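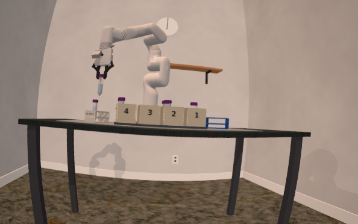

7 December 2019

Sourdough rye, flour comparison, second round. Writing this up while the last loaf cools, because I know I'll forget the interesting bits by the time everyone is back in.

Quick recap for Lungile, who missed the first round: we have two rye flours on the shelf, Feltau (the pale one in paper sacks) and Karam (dark, coarser, smells like a barn in the best way). The idea was to keep everything else the same and see whether the difference in the starters is down to the flour or down to us. Round one was a mess. I fed one starter at breakfast and the other after lunch and then compared them at the same clock time, so all I learned is that I should read my own notes.

This time both starters were fed together, same jar shape, same water, same shelf above the boiler. Seed culture for both was Uda, the old house starter that Milagros brought over from her aunt's bakery. Uda has been in the fridge since the oven repair and was looking gray and sulky on top, with a layer of hooch you could have poured off as a drink. Stirred it back in. Two feeds at room temperature and it was bubbling like nothing had happened! I love this starter.

Feed: one part culture, two parts flour, two parts water by weight. Rubber band around each jar at the starting line.

Feltau rose steadily and domed nicely. Small even bubbles, mild smell, a bit like yogurt. Held its peak for a good long while before it began to sag.

Karam took off early, much faster than I expected from such a heavy flour, and it was already dropping back when I came in from the delivery. Big ragged holes against the glass. The smell is something else: green apples first, then vinegar, then (Vusumuzi's word) "shoe polish, but nice." I'd have said malt. We argued about it over the jar for far too long.

So Karam is the livelier flour, at least in this batch of sacks. My guess is that more of the outer part of the grain is left in, so there's more for the culture to eat and more of its own wild yeast coming along for the ride. Nosipho thinks it's simply fresher. Fair point, and I should have looked at the milling dates before I opened my mouth. The Karam sack has one stamped on the seam. The Feltau sack must have had one too but the top strip went in the trash. Keep the strips, please, everybody, me included.

On to the bread. Made one dough with each starter, 900 g flour total per dough, mixed by hand in the big steel bowls. Salt went in late for both. The Feltau dough behaved: sticky, smooth, like wet clay. The Karam dough was thirsty. It soaked up its water and asked for more, and I gave it a splash, which I wrote on the bowl with a grease pencil and then washed off with the bowl. A splash, then. Sorry, Mpho, I know what you're going to say.

Proofed in the tins, covered with damp cloths. I was looking for the little pinholes to open on the surface, and they came much sooner on the Karam. I put it in the oven as soon as I saw them and let the Feltau go on until it caught up, so the loaves went in separately. That does mean the oven was better soaked with heat for the second loaf. Can't be helped with one working deck.

Hot start, then turned down to 236 for the middle stretch, door cracked at the end to let the steam out. (The dial says something else entirely, go by the probe. The tape mark on the dial is from before the repair and somebody should peel it off. Probably me.)

Results so far, crust only, as I'm being good and not cutting until they've rested overnight:

Feltau loaf: even top, a fine crackle all over, brown like a chestnut. Came out of the tin with one knock.

Karam loaf: flatter, with a split down one long side where I smoothed it badly. Very dark. Stuck in one corner and left a bit of itself behind, which I ate. Wonderful. Sour in the front, sweet at the back, chewy as anything. If the crumb is half as good as that corner I'll be baking it every week.

Also tried, purely for fun, a spoonful of Cirka in the leftover Karam scraps. It's the roasted barley powder Mpho got for the stout cake. Baked it as a little flat round on the stone. Too bitter by itself but with salted butter it disappeared in a minute, and Milagros has already asked for a proper loaf. I'd start with half that amount and perhaps a little honey.

Things to fix next time:

Write the extra water on paper.
Line the tins, or grease the corners like we mean it.
Swap the baking order, Feltau first.
Take the dough temperature after mixing. I forgot for both loaves.
Try a half and half blend of the two flours. Vusumuzi is keen, and so am I.

Starters are back in the fridge, labeled on the lid and on the jar after last month's mix-up. Uda is at the back on the top shelf in the tall jar. Please don't tidy it. It gets a feed before the break and another in January when we're back, and Nosipho has offered to take a backup home.

Cutting both loaves tomorrow morning, bring butter.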